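Gudorville (Tuesday, August 27, 2019) – Police arrested a 35-year-old man on Sunday night after the owner of a hardware store found him inside the closed shop, according to the police report.

The owner, Hauwa Okafor, told officers that she received a signal from the alarm on her phone and drove to the store on Iyamu Street. She saw that the back door was forced and that a person was moving near the cash desk. She stayed in her car and called the police.

Officer Bhupendra Rastogi and a second officer arrived in 14 minutes. The man tried to leave by the loading door, but he was stopped in the parking lot. In his bag the officers found $400 in cash and 3 cordless drills with the price labels still on them.
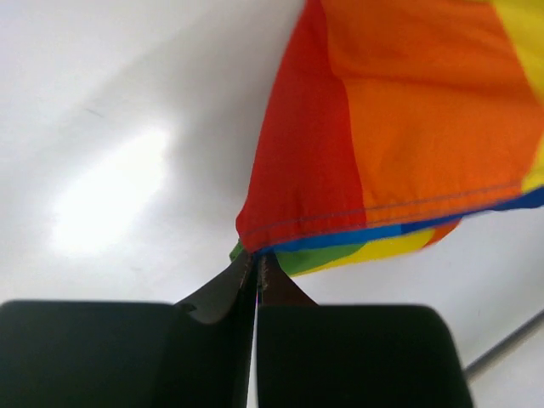
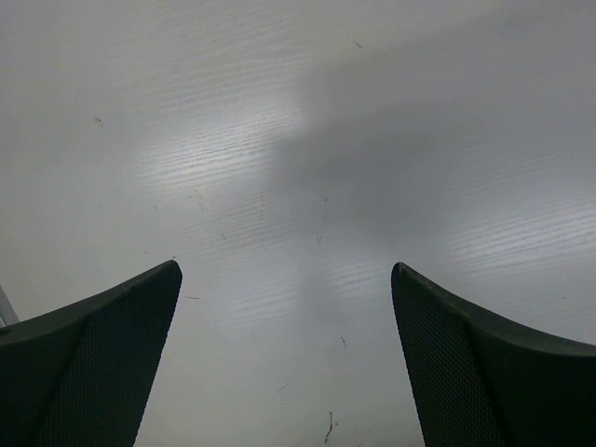
The man is charged with burglary, theft and damage to property. The police did not publish his name, as he was not yet before a judge. He remains in the county jail.

Detective Pirjo Kallio said the department is also looking at two earlier break-ins on the same street – both at night and both through a back door. A first hearing is planned for October. Persons who have information can call the Gudorville police desk at any hour.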